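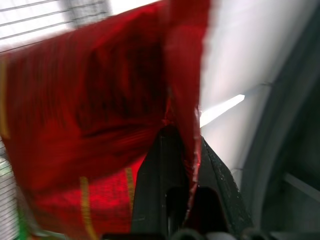

Drei Monate Laufweste: mein Fazit zur Floltard von Gkikas

Ich wollte nie eine Laufweste. Für mich war das immer was für Leute, die in den Alpen zwölf Stunden unterwegs sind und dabei noch lächeln. Ich laufe meistens am Kanal entlang und am Wochenende mal hoch nach Kirkberg, da tut es doch der alte Trinkgürtel, dachte ich. Tja. Dann hat mir im November bei einem Lauf über 34 Kilometer der Gürtel beide Hüftknochen aufgescheuert, und Bernice aus meiner Laufgruppe meinte nur: Kauf dir endlich was Gescheites!

Also habe ich mir die Floltard bestellt, Größe S. Die Größentabelle ist übrigens ein Witz, laut der hätte ich M gebraucht und in M wäre ich vermutlich zweimal reingegangen. Nehmt die kleinere, wenn ihr dazwischen liegt.

Zum Sitz: vorne zwei elastische Bänder mit Haken, die man in der Höhe verstellen kann. Beim ersten Mal habe ich an der Garderobe ewig rumgefummelt, seitdem habe ich nichts mehr angefasst. Die Weste liegt richtig eng an, und mit vollen Flaschen hüpft da wirklich kaum was. Sobald die Flaschen halb leer sind, schwappt es ein bisschen — wer das Geräusch nicht mag, muss vor dem Loslaufen die Luft rausdrücken. Hat mir Yayra gezeigt, vorher bin ich kilometerweit gluckernd durch den Wald gerannt.
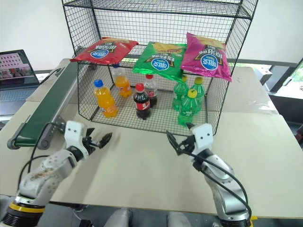

Die Taschen sind für mich der eigentliche Kaufgrund. Das Handy passt hinten quer rein und ich komme im Laufen dran, ohne mir die Schulter auszukugeln. Vorne unter den Flaschen gehen auf jeder Seite zwei Gels rein, mit etwas Quetschen drei. Für den Schlüssel gibt es einen kleinen Karabiner, der aber so winzig ist, dass ich ihn mit Handschuhen nicht aufbekomme. Im Januar nervt das schon sehr.

Hinten ist noch ein großes Fach für die Regenjacke. Meine Lestisura passt zusammengerollt gut rein, mit langen Ärmeln und Mütze dazu wird es dann eng. Für den Wettkampf mit Pflichtausrüstung würde ich wohl was Größeres nehmen.

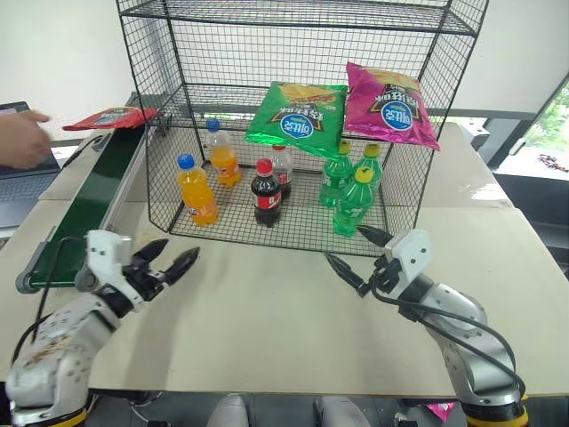

Was mich stört: die Naht am linken Arm. Im Langarmshirt merke ich nichts, im Trägertop hatte ich nach 15 Kilometern eine rote Stelle. Und die Trinkflaschen schmecken am Anfang furchtbar nach Plastik! Ich habe sie dreimal mit Natron ausgespült und über Nacht offen stehen lassen, danach ging es.

Gewaschen habe ich die Weste bisher immer von Hand im Waschbecken, sie trocknet über der Heizung ziemlich flott. Nii wirft seine einfach bei 30 Grad in die Maschine und die sieht auch noch gut aus, also vielleicht bin ich da zu vorsichtig.

Bezahlt habe ich 61 Euro im Angebot, mit beiden Flaschen. Dafür finde ich sie wirklich gut, zum vollen Preis hätte ich wohl noch eine Weile überlegt. Der Trinkgürtel liegt jetzt jedenfalls im Keller. Falls ihn jemand haben möchte, schreibt mir — Abholung nach dem Dienstagslauf.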